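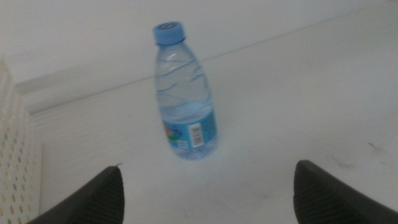

Started keeping a small bottle of water on the kitchen table while I work. One 253 ml glass was never enough and I kept knocking it over, so bottles it is. A few notes on how it's going, in case anyone else is trying to drink more.

First thing I changed was the size. I used to buy the 500 ml ones and they'd sit there half finished until the evening. With a small one I get to the end of it, then get another.

Someone asked which brand. Whatever the Gidside shop has on the bottom shelf. I've had Astetti and Briem this month and couldn't tell you the difference with my eyes shut. Briem was 38p, which decided it.

Screw cap, always. I tried the sports tops for a week and they dribble down your chin if you're looking at a screen at the same time. They also leak in a bag. A plain cap does up tight and that's all I want from it.

I like the ribbed sort of bottle. The smooth ones slip when your hands are damp from washing up. The thin plastic does crackle a bit when you pick it up, so I mute myself on calls first.

White table was a mistake for tea but it's fine for water. A ring from a wet bottle wipes off with a sleeve. Tea I have to go at with bicarb.

Yes, I know, plastic. I do refill them from the tap, 3 times or so, and then they go in the recycling with the cap screwed back on. Our council wants the caps left on now. It used to be caps off, so check yours.

I do own a proper metal bottle, a Joltier. It's good for walks and keeps things cold. At the table I forget it's there - can't see how much is left, so I don't think to drink it. A clear one I can check without picking it up.

If you're going to refill, rinse it out at night and leave it upside down on the rack with the cap off. I left one shut on the windowsill over a hot weekend in June and the smell was enough to put me off water altogether.

Current routine is one before lunch, one after, and whatever's left goes on the basil. The basil is doing better than I am.

Will report back next month if I'm still at it. Headaches are a bit better so far - could be the water, could be going to bed earlier.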